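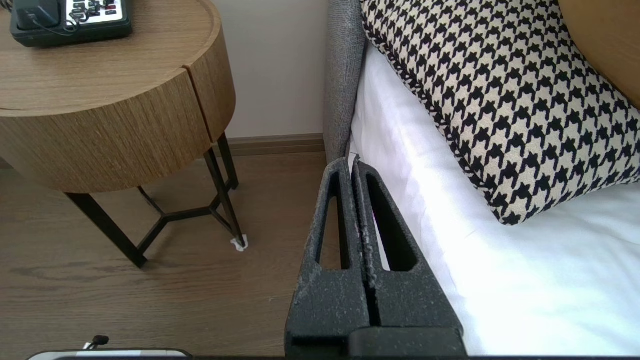
My aunt always held that you could judge a hotel by whether the telephone by the bed still worked, and that she would sooner sleep in a barn with a good line to the kitchen than in a palace where you had to walk downstairs for a pot of tea. She told me so again the night before I left for Ukedbridge, while I was trying to fold two sweaters into a bag meant for one, and she made me promise to pick up the receiver as soon as I got to my room and report back on the tone.

So that was the first thing I did, before I had even taken off my coat. The phone sat on a round nightstand beside the bed, a pretty thing with a wooden body like a drum and thin black legs that looked far too delicate to hold it up, and I stood there with the receiver against my ear feeling quite foolish and a little bit hopeful. There was a tone, low and steady, the kind I hadn't heard since I was small enough to be lifted up to say good night to my grandfather in Gostel.

I had come about the house. Grandfather's house had sold at last, to a couple with a baby and a great many opinions about the garden, and there were papers to sign in the morning and a last cupboard to empty, and after that I would have no reason to come to this part of the country ever again. I had thought I was all right about it. I had been all right on the train, all right in the taxi, and perfectly cheerful with the woman at the desk, who gave me room 109 and told me breakfast went on until ten on a Sunday, and later if you asked nicely.

But that tone got to me! I sat down on the edge of the bed, on that smooth white sheet, and I let it hum away in my ear, and I thought of his hallway and the smell of boot polish and the stool I used to stand on. He had the number of every person he knew in his head. Mine was easy for him, he said, because it ended in 1612, and that was the sort of number a person could set a clock by. I never did understand what he meant, and I never asked him, and I suppose it was just one of the things he liked to say.

I don't know quite what made me do it. I pressed the button for an outside line and then I dialed his number, the whole of it, slowly, as if somebody were reading it out to me over my shoulder. I knew perfectly well the line had been closed in the spring. I had closed it myself, after thirty-one minutes on hold with a very patient young man.

It rang. It rang four times, and then a woman answered, out of breath, with a kettle starting up somewhere behind her.

"Onsri Bakery," she said. "We're shut, love, but go on."

I told her I was sorry, I must have the wrong number, and she said people were always getting the wrong number, they had only had this one since June, and some of them were so nice about it that she had ended up selling them bread. Did I want any bread?

I looked at my bag, and at the dark window, and thought about the empty cupboard and the long ride home.

"What kind do you have?" I said, and lay back on the pillow to listen while she went to look.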